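Hateo Household Help › Home office › Cleaning and upkeep

How do you keep a small bottle going at a desk without a mess?

Asked by Jérémie Charpentier, October 2019
Viewed 378 times
3 answers

Hi all! I've finally got my desk at work looking the way I like it and I'm weirdly proud of it. Light beige top, white monitor, everything within reach (took me a whole lunch hour). The one thing I haven't sorted is bottles. I've become a big fan of those little clear plastic ones with the bright domed caps, the sort you find in the travel aisle or get handed at an event, and I keep one near the screen.

I love them! They're cheap, they're cheerful, you can see what's left, and the colour of the cap makes them easy to find under a pile of paper. But I've got four questions and I'd be thrilled if someone who's further along than me could help.

First, can I refill one from a bigger bottle, or is that asking for trouble? Second, how do I get the printed label off without scratching the plastic — or should I leave it on? Third, where on the desk do you keep yours so it doesn't get knocked over? Mine has gone flying more than once. And fourth, is there any way to bring back a cap that's lost its shine?
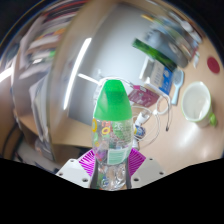

Armelle Lecomte
Oh, I'm so glad somebody asked this, because I've been a small-bottle person for years and I never get to talk about it!

Refilling is fine for plain things. Water for misting a plant, a bit of diluted dish soap for wiping the desk down, hand lotion if you've got the patience. What I wouldn't do is put a different product in a bottle that still carries the old label. If you change what's inside, change what it says on the outside, same day, before you get distracted. I use a strip of masking tape and a marker and it looks perfectly nice if you cut the ends square. And never mix the last bit of one cleaner with the first bit of another. Rinse it right out, several times, and let it air dry upside down on a tea towel overnight.

Don't decant anything strong, either. Bleach, solvents, descaler, that all stays in the bottle it came in, with its own cap and its own warnings, at home in a cupboard. An office desk is shared space even when it feels like yours.

For the label, it depends which kind you've got. If it's a stuck-on one:

Fill the sink with warm water (not boiling, thin plastic goes wobbly and never forgives you).
Soak for half an hour with the cap on tight.
Start at a corner and peel slowly, keeping the label low against the bottle.
Rub whatever glue is left with a little cooking oil on a paper towel, wait ten minutes, then wash with dish soap.

If it's a shrink sleeve that goes all the way round, skip the soak. Snip the top edge with nail scissors, pointing away from the bottle, and it tears straight down. So satisfying! If the printing is directly on the plastic, leave it alone. I tried a scouring pad on one and ended up with a foggy bottle that still had half its letters.

Having said all that, I'd keep a colourful label if you like looking at it. Mine are all different and my corner of the office is much happier for it.

Comment from Jérémie Charpentier
Brilliant, thank you! I had no idea about the oil. Does olive oil work or does it have to be something lighter?

Comment from Armelle Lecomte
Whatever's open. I've used canola and olive and couldn't tell the difference.

Second answer, posted by boltholm_kitchen
Put it in a tray. Problem solved.

Comment from Jérémie Charpentier
Fair enough! What size?

Comment from boltholm_kitchen
Any with a lip.

Third answer, posted by Cordier
I'll take the desk part, and add a bit on caps.

I agree with the tray, but where the tray goes matters more. Everyone's instinct is to put bottles right beside the mouse, and that's the one spot your arm sweeps through all day. Try sitting down, reaching for everything you normally use, and noticing the patch of desk you never cross. On mine it's behind the keyboard on my non-mouse side, close to the monitor foot but clear of the vents and the power cord. I've had mine there since January and haven't knocked it once — a record for me!

Liquids go on the desktop, never on a shelf above the screen. I learned that with a 3 dollar bottle and an expensive keyboard.

A shallow bottle organizer is lovely if you end up with a few. I got the Rirnaris one, it was 19 dollars and has held up well. A baking dish from the thrift store would do the same job.

As for caps, dull is usually just hand grease and dust. Warm water, a drop of dish soap, a soft toothbrush around the rim where the grime collects, then dry with a microfibre cloth. If it's been sitting in a sunny window and the colour itself has faded, sadly that's permanent. Scratches too. Stay away from nail polish remover, it can turn some plastics cloudy in seconds.

Give the thread on the neck a wipe while you're there. Dried product builds up in the grooves and then the cap feels shut when it's sitting slightly crooked, and you find out in your bag.

Comment from Jérémie Charpentier
The reach test is genius. Moved everything to the left side and I've got so much more elbow room! Trying the toothbrush on my caps tonight.

Comment from Armelle Lecomte
Old toothbrush, please, and mark the handle.

Related: Getting coffee rings off a pale desktop
Related: Best cloth for a glossy monitor?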